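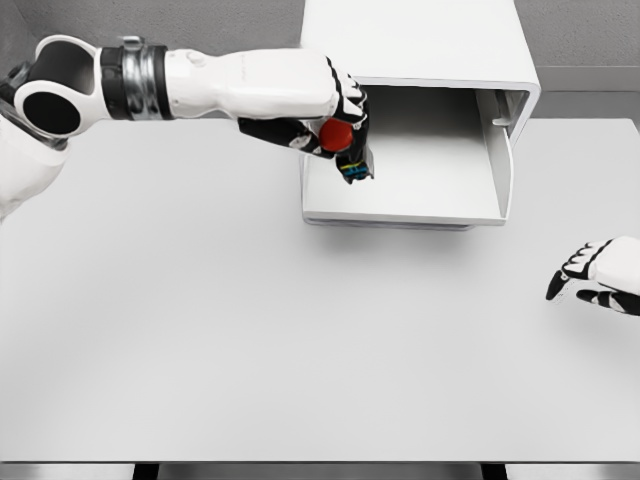 Teleoperation Demonstration Checklist: Cabinet Task, Simulated Cell
Ernel Robotics Training Group, Vitville

1. Left hand: grasp on the red-topped object is closed as the hand hovers over the drawer. Satisfactory.

2. Right hand: open, empty and clear of the tabletop while the left hand works over the drawer. Satisfactory. Operator to hold this position for 3 seconds.

3. Reach into cabinet: fingers extended above the uppermost shelf. Acceptable. Lower finger clearance to be reviewed in Windura playback.

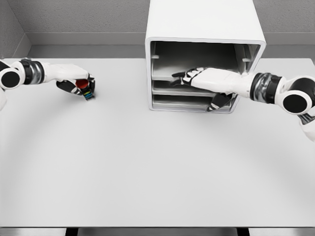 4. Recording: 49 demonstrations submitted; 3 returned for jerky wrist motion.

5. Remote stop: to be tested before each Sunday session. Open.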